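How to Clean Dust Out of a Desktop PC

Shut the computer down, switch it off at the back and pull the power cord. Hold the power button for 7 seconds. Move the tower to a table near a window and take off the side cover.
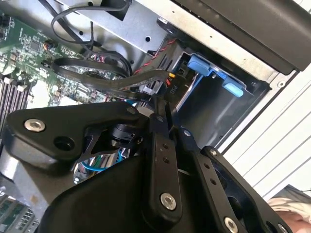
Computer chassis with the cover off.

Touch bare metal on the case before you reach in. Use short bursts of canned air and keep the can upright. Hold each fan still with a finger while you blow. Start at the top and work down. Don't open the power supply; blow through its vents from outside.

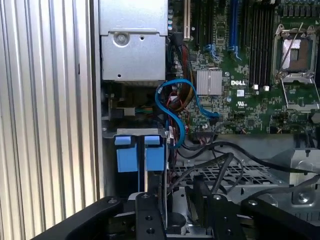
Ribbed metal side panel and wiring inside the tower.

Check that every plug is still seated, then refit the cover. Repeat every January, or twice a year if you have pets.

Posted by Manaia Rutherford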